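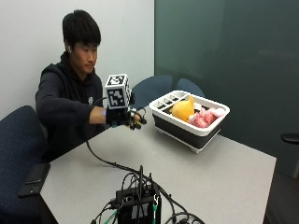 Kunder is a glove-based system for teaching handling tasks to sorting robots. It is used at the Julham returns depot in Menditz, where staff record hand movements that are later used to program the arms on the sorting line.

By Tala Saab | 6 December 2022

Category: Workplace automation

Background

Julham sorted returned household goods by hand until the first two arms were installed in July. The arms coped well with boxed items but often dropped soft ones, such as toys and clothing. The depot manager, Marwan Hourani, asked for the recording work to be given to existing sorters, and 17 of them were trained.

Method

The wearer puts on a sensor glove and picks up, moves and sets down ordinary goods at a table. A marker cube on the back of the hand lets a camera follow its position, while the glove records the fingers. A session lasts 59 minutes and is followed by a break.

Effects on staff

The depot employs 115 people. Recording is paid at the sorting rate plus a skills allowance, which was agreed after talks led by the staff representative, Elie Srour. Sorters do less lifting than before, but several have complained of stiff fingers and of long periods of sitting. Night shifts on the soft goods line have ended, and with them the night supplement. Who owns the recordings after a worker leaves has not been settled.

See also: Zoubi (conveyor system)

14 shares | 3 comments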